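Can a machine put the shopping away yet?

My sister asked me in November when she could buy a robot to put away her groceries. She has three kids and a bad knee, and she was not joking. I said I would look into it and give her a proper answer, and this post is that answer, written up because a few other people have asked me the same thing since.

I should say where I am coming from. I worked in warehouses for a long time, first on the floor and later planning the floor, and I have sat through a lot of sales talks for machines that were going to do the picking for us. Some of them did. The ones that did were all in places where we had changed the building to suit the machine. We bought the same size bin for every shelf, we painted lines, and we kept people out of the aisles. At Skiledau we had 674 bins of one pattern and the machine handled them all day without trouble. Then a supplier sent parts in bags and we were back to doing it by hand.

A kitchen is bags all the way down. Nothing in my sister's shopping is the same shape as the next thing, and half of it changes shape when you squeeze it. She also does not want her cupboards rebuilt.

I spent some time this fall talking with people who work on this. Teemu Mustonen used to run a packing line with me and now does maintenance for a firm that leases arms to small shops. His view is that the arm itself stopped being the problem years ago. It can go to the same point in the air 200 times and you would not find the difference with a ruler. What it goes to that point for is the problem. If the jar has been moved a hand's width to the left, the older machines close on nothing and carry nothing across the room with great care. He has watched one do that for most of a lunch break.

The newer ones look first. They have a camera near the hand, they work out where the object is, and they go there. Lempi Savolainen, who writes the software side of this for a living, told me to pay attention to the last few inches. Crossing the room is planned ahead of time. The last few inches are where the hand has to line up with the thing, decide how wide to open, and decide how hard to close.

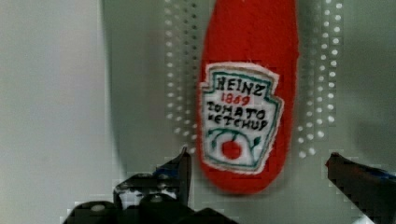

Groceries are a good test of all that, better than the blocks and cubes these machines used to get. A person picks up a bottle without thinking about it, but there are several decisions hidden in it. You pick a height to grab at. You allow for whether it is full. You guess how slippery it is from looking at it. A felt ketchup bottle takes some of that away, with its fuzzy sides and its soft rounded bottom, and two hard black fingers have an easier time with plush than they would with glass. There is still enough left to get wrong. It hangs a little off straight, so fingers that come up perfectly square will touch one side before the other, and a soft thing that is hanging will move when it is touched. I would take that over a wooden cube any day as a stand-in for my sister's shopping.

The part I would want to see next is the letting go. Putting a thing down is harder than picking it up, in my experience, and it gets left out of the talk. On our floor the drops happened at the shelf far more than at the bin. To put something away you need to know that there is room, that the shelf is where you think it is, and that the thing will stand up once you release it. With ketchup you also need to know which way up it goes. Some people store it on its cap. My sister does, and her husband turns it back over.

Then there is knowing where things belong. I asked Jouko Toivonen about this, who fitted kitchens for most of his life and has opinions. He said every kitchen has a system and no two people in the house would describe it the same way. In my house the rice is next to the lightbulbs. I know why, but I could not defend it to a machine. Reading a label is something a computer can manage pretty well now. Knowing that the open bottle goes in the fridge door and the spare one goes in the cellar is a separate job.

Speed is the other thing I would ask about if someone tried to sell you one. Teemu's rule for the small shops is that a machine can be slower than a person as long as it can be left alone. I think that is right for homes too. If it took all afternoon to empty four bags and I could go out while it did it, fine. If I have to stand beside it in case it drops the eggs, I may as well have done it myself. He has a customer whose arm clears 70 parts an hour against 200 for a decent worker, and the customer is happy with it, for the plain reason that it runs at night with the lights off. Nobody's milk is going warm on that bench, though.

So what did I tell my sister? I told her there are chores a machine does well enough today, and she owns most of them already. The dishwasher is one. The washing machine is another. They are good at it for the same reason our bins worked - the job was put in a box and the box was built around the job. The floor vacuum is halfway out of the box and it still gets stuck on her rug. An arm that takes a mixed bag of food and puts it away in an ordinary kitchen is further out than that.

I said I would not expect to see one in her house at a price she would pay for a good while. She asked if that meant five years or twenty. I told her I had been wrong both ways before. I thought the bin machines would never pay for themselves, and I thought the self-driving forklift would be everywhere by now.

She has gone back to paying the oldest one to do it. He puts the bread at the bottom.

Recent posts
What we got wrong about the Dolix conveyor
Floor vacuums and rugs, one year on
A visit to the Wuvside repair shop
Why I stopped labeling my shelves
Nelli Laitinen on teaching forklift drivers
Notes from a slow night shift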